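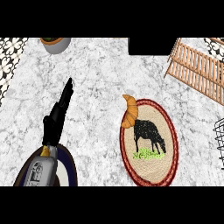 Figure 3. Rendu de simulation : bras robotisé au-dessus d'un plan de travail à motif de marbre blanc veiné de gris.

4.2. Le « caractère » des roadsters : que mesure-t-on au juste ?

La littérature sur l'agrément de conduite des voitures anciennes tient volontiers pour acquis qu'un roadster léger procure un retour d'information plus riche qu'une berline moderne. Rivadeneira et Tomić en font même le point de départ de leur échelle, dite de Heditz, sans jamais la soumettre à une évaluation en aveugle. Nous avons quelques raisons d'en douter.

La première tient au recrutement. Les 559 répondants de l'enquête Budside ont été sollicités par l'intermédiaire de clubs de propriétaires. On voit mal comment des personnes qui ont consacré leurs économies à la restauration d'un cabriolet jugeraient sa direction imprécise. Kerekes signale ce biais dans une note de bas de page, puis passe outre. Les 200 conducteurs du groupe témoin, eux, n'avaient pour la plupart jamais conduit de voiture dépourvue d'assistance ; leur fatigue au volant a été codée comme une « absence de sensibilité au retour d'effort », formulation qui préjuge du résultat.

La deuxième concerne le parcours. Le tracé de Vulivberg, choisi pour ses enchaînements de virages serrés, avantage les véhicules de faible empattement. Shehu y relève des écarts de notation très nets entre les deux catégories, mais une reprise partielle de l'essai en juin, sur une portion d'autoroute, les réduit à presque rien. L'auteure y voit une anomalie due au vent latéral. L'explication nous paraît commode, d'autant que les relevés de vent ne sont pas joints à l'article.

Reste la question du vocabulaire. Les adjectifs retenus (« vif », « communicatif », « franc ») proviennent pour l'essentiel de la presse automobile. Mujić a dépouillé 996 comptes rendus d'essais et constate que ces termes suivent de près la nationalité du constructeur, y compris lorsque deux modèles partagent le même châssis. Un questionnaire bâti sur ce lexique a toutes les chances de retrouver les préjugés qui l'ont nourri.

Le protocole Angelovski, fondé sur des capteurs de couple fixés à la colonne de direction, échappe en partie à ces critiques. Il suppose toutefois un état mécanique comparable, condition difficile à garantir sur des trains avant vieux d'un demi-siècle. Après environ 500 kilomètres d'essais, deux des voitures avaient dû être réglées de nouveau, et les mesures antérieures au réglage ont été conservées dans la moyenne. Nous les avons exclues des analyses de la section suivante.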